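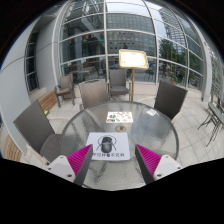
June. Notes on the working rules for collecting outside the building, second version. The first version was written for the bench room and we have been stretching it to fit ever since. Glass tables get their own rule from now on. The rippled grey-green top on the patio is the sort I mean: there are pale reflections and dark streaks all over it, and the tall glass wall behind the chairs puts office blocks into the view as well. Rule is that the object goes on a mat with a light ground, as with the dark mouse-shaped thing on the white mat, and the mat stays put for the whole set. If it gets moved, start a new set and say so in the log.

Other changes:

Start position. Fingers open, tips pointing at the object, hold still for 3 seconds before moving. Tarun had been starting on the move and I had to throw out the first part of most of his runs. He has agreed to the pause. I do it too fast myself when I am tired.

Fasteners. Check the screws on both finger plates at the start and again after every 30 runs. Hand tight with the short driver, no more. Gradoditz sent a note with the replacement fingers asking for this and it was never copied into our sheet. Copied now.

Speed. Still no agreed figure. Tarun wants a number, I would sooner have a reference clip that people watch first. Left open.

Other people's belongings. Cards, signs and menus on the table stay where the owner put them unless we have asked. Same for chairs. If a chair is in the way of your feet, ask, move it, and put it back afterwards. The Treder site asked for this in writing after the last visit, fair enough.

People in the background. Stop if anyone comes close enough to be recognised. Distant figures behind or in the glass are allowed for now, but Chaturvedi's data sheet is stricter than ours on this and I need to read it again -- page 5 I think.

Failed grasps. Keep them, mark them F, and don't repeat the run under the same number. Stino's import script drops duplicate numbers without a warning, and we lost 2 good runs that way.

To do: reprint the sheet and bin the old copies, including the one taped inside the case lid. Ask Tarun for his list of lighting notes. Order spare mats, same size, matt finish if they have it.

P. Nishad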